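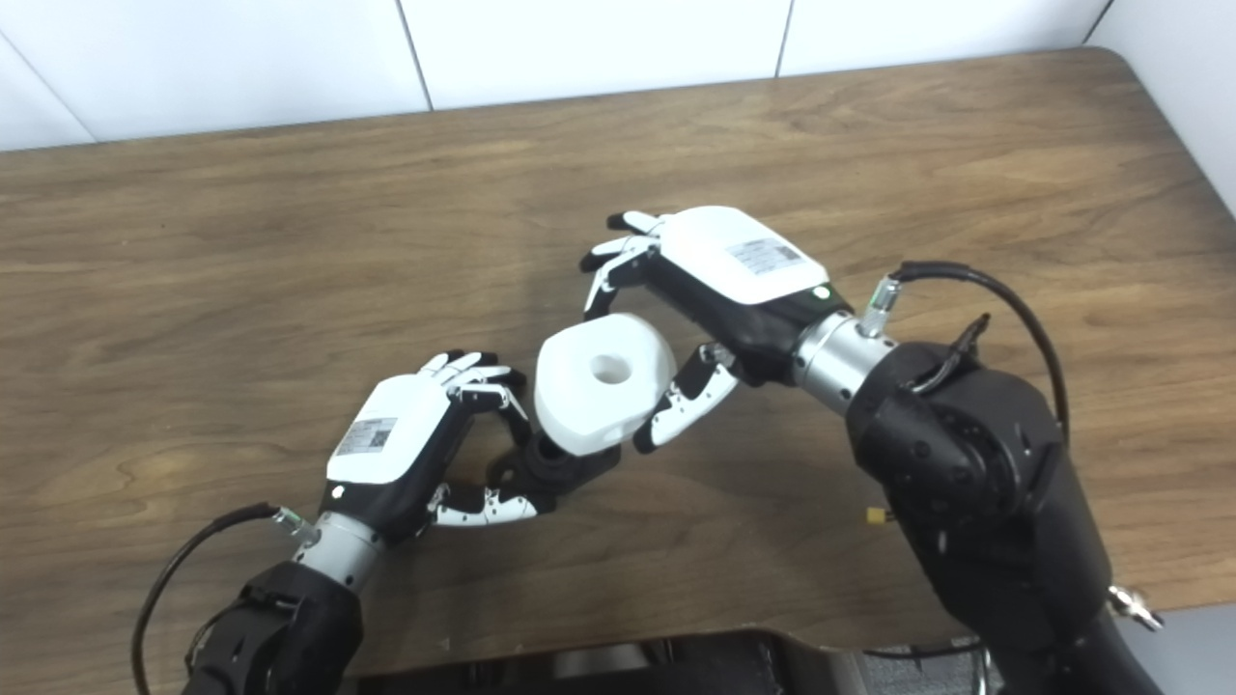
Ticket 257: Olport table, top feels tacky and table rocks

Status: Closed
Product: Zudholm Olport table, wood top, rounded corners, medium brown
Opened by: Higinio Bautista
Handled by: Narendra Pathak
Opened: Nov 28, 2020
Attachments: 1 photo

Original message

I have two problems with the Olport table and I'm putting them in one ticket. Tell me if you want them split.

First, the top is tacky. It started after I oiled it with the Zotov oil that your store sells in the 200 ml bottle. I followed the bottle and did two coats, one in the evening and one the next morning. A week later it still grabs at my sleeves, and paper sticks to it if I leave it overnight. The worst part is along the long edge by the wall and into the right corner. The middle is better but not right.

Second, the table rocks. It goes diagonally, from the back right corner to the front left. It did not do this when it was in the old room.

The photo shows the grain and the color, and the far edge with the rounded corner. The wall behind is tiled. I can't get the tackiness to show up in a photo.

Reply 1, Narendra Pathak

One ticket is fine. Some questions before I suggest anything:

1. Did you wipe off the extra oil after each coat, and how long after?
2. How warm is the room?
3. How close is the table to the wall?
4. Was anything on the top before the oil, such as wax or spray polish?
5. On the rocking, have you moved the table to another spot in the same room to see if it still rocks?

Please don't put another coat on in the meantime. Please don't use a hair dryer or heater on it either.

Reply 2, Higinio Bautista

1. I wiped it after the first coat, maybe twenty minutes later. After the second coat I wiped the middle and the front and then got a phone call. I don't think I did the back properly.
2. Cool. The heat is off in there at night.
3. Two fingers from the tile.
4. Spray polish, from the previous owner of the bottle, so I don't know what kind. I used it twice in April and not after that.
5. Not yet. It's heavy and I'll need a hand.

Reply 3, Narendra Pathak

Thank you, that helps. The back edge is where oil was left to sit, and the tile side gets the least air. A thick layer of oil in a cool room can stay soft for weeks. The old polish may be part of it too, but let's deal with the oil first.

Steps for the top:

1. Clear everything off and pull the table away from the wall by at least a foot.
2. Put a small amount of fresh Zotov oil on a cotton rag and rub it into the tacky area for a couple of minutes. Fresh oil softens the old layer. Stay with the direction of the grain as well as you can. On a wavy piece like yours, follow the length of the table.
3. Wipe it all off with a clean dry rag. Change rags when one gets damp. Keep going until a new rag comes away almost clean.
4. Lay the used rags flat outdoors to dry, one layer, away from anything that burns. Do not ball them up or put them in the trash wet. Oily rags can heat up and catch fire.
5. Keep the room warm for two days and leave a door or window open a little.

Steps for the rocking:

1. While the table is pulled out, press down on each corner in turn and note which foot lifts.
2. Turn the table end for end and do it again in the same place. If the same foot lifts, the table is the cause. If the rock stays in the same part of the room, the floor is.
3. Check that the leg bolts are snug. Use the hex key that came with the table. Hand tight plus a quarter turn is enough.

Reply 4, Higinio Bautista

Did the top yesterday. It took seven rags, which are on the patio now, flat, with a stone on each. The back edge gave off a lot more than the rest, and the first few rags came off brown and gummy.

Today the front and middle feel dry. The back edge is better. The corner still has a patch that drags when I run a finger over it, a little smaller than my palm.

I had help turning the table. Before turning, the foot at the back right lifted. After turning, the same foot lifted, and it was now at the front left. So I take it that's the table. One bolt on that leg was loose enough to turn with my fingers. I tightened it and the rocking is less, but I can still slide a folded receipt under the foot.

Reply 5, Narendra Pathak

Good result on both.

For the patch: wait the two days first. If it still drags, rub it with a white non-scratch pad and a few drops of oil, light pressure, then wipe dry as before. Be careful where the edge rounds over at the corner, where it's easy to rub through to lighter wood. Don't sand it.

For the leg: loosen all the bolts on that leg by one turn, put weight on the corner so the foot sits on the floor, and tighten them again a little at a time, going back and forth between them. If only one bolt is tightened, the leg can be pulled slightly out of line. If there is still a gap, I can send the Chukwu screw-in feet, part 156. They adjust by turning and fit the Olport legs without drilling.

Reply 6, Higinio Bautista

The patch needed the pad. Two rounds, a day apart. It's dry now and I left a sheet of paper on the corner overnight with no sticking. The color at the corner is maybe a shade duller than the rest, only if I look from the side.

The leg is better after redoing the bolts but there is still a slight rock when I lean on that corner. Please send the feet.

Reply 7, Narendra Pathak

Feet are on the way, set of four, no charge. Fit all four so the height stays even. Screw them fully in, set the table where you want it, then back out the one that's short until the rocking stops.

The dull spot should even out the next time the whole top is oiled. I'd leave that for six months. One thin coat, and wipe the back first.

Reply 8, Higinio Bautista

Feet fitted. The back right one needed a turn and a half. No rocking. I've left a hand's width between the table and the tile this time. You can close this.

Closed by Narendra Pathak
Cause, top: second coat of oil not wiped off along the back edge, cool room
Cause, rocking: loose leg bolt, leg slightly out of line
Parts sent: 156, set of four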